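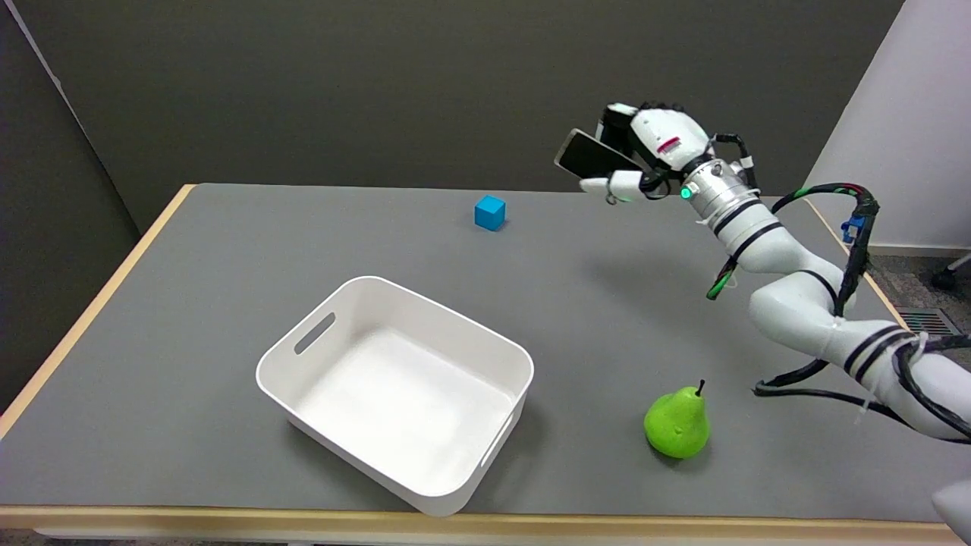 Notes page 7

Search talks and notes Enter a keyword

Filed under: Talks > Equipment and budgets

Buying an arm, and everything that comes with it — speaker notes

Good morning, and thank you for coming in early when I know the coffee hasn't been put out yet. Leave the opening slide up while people find seats. I'm going to talk about money, mostly, and I'll try to keep it cheerful.

Start with the job, before any prices. We wanted small, mixed things put away in a tub. A phone, a toy block, a pear, that sort of thing, all on one ordinary table with a plain white bin. It sounds like nothing at all, and when I first wrote it down for the Vustow bid it took up a single line. The trouble is that a phone and a pear ask very different things of a hand, and so the single line grew and grew until we had a proper list of what we needed to buy, and in what order.

(Pause here. Ask who has bought an arm before. Ask who would do it the same way again.)

We had 2 quotes on the desk, one from Nalico and one from Lenz. Both were perfectly good, and both people were very patient with me on the telephone, for which I'm still grateful. The Lenz quote looked dearer at first glance, but it had the hand, the wrist coupling and the first year of support all in the one figure. Nalico had priced each of those on its own sheet, and I had managed to lose a sheet. So please, if you take one thing home, put every quote into your own table, with your own headings, before you let yourself have a favourite.

Next slide, cables. I do get teased about this one. Look at how much cable runs along the outside of an arm, with the ties and the connectors and the loops round the wrist, and then go and look at what you've put in your budget for cables. Ours was a very small number indeed. We now keep a separate line for leads, sleeving, ties and spare connectors, and we top it up every January whether it has been spent or not.
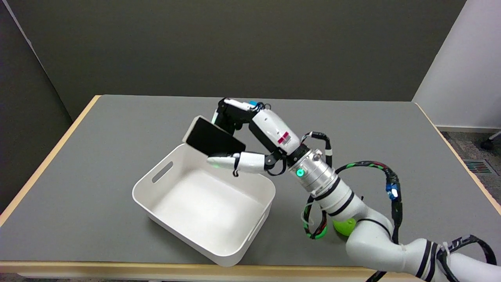

The hand and a flat black item at the rim of the bin.

Stay on this slide for a while, as it's the one people ask about afterwards. The hand is the part I would spend on. You can make do with an older arm, and you can certainly make do with an older table, but fingers have to get round something thin and flat and hold it tilted near the edge of a tub, and a cheap hand will have you redesigning the job to suit it. We did that for a whole spring at Dornum and I wouldn't wish it on anybody.

Then delivery. Our order took 19 weeks from signature to the crate arriving, and I had planned for a good deal less, so the room was booked and paid for with a bare table in it. Ask for the lead time on the hand and the arm separately — they may well come from different places.

Things for the budget that I left out the first time round:
- fingertip pads, bought with the hand and kept in a drawer
- a second bin the same as the first
- floor space, measured with the arm stretched right out
- training for 2 people, so that one of them can go on holiday
- something to put in the bin (fruit goes off, and I do mean that kindly)

If there's time, tell the story about the goods lift. If there isn't, go straight to questions and leave the cost table on the screen, because people do like to copy it down. Spare handouts are by the door, and I'll be staying for lunch on Monday too.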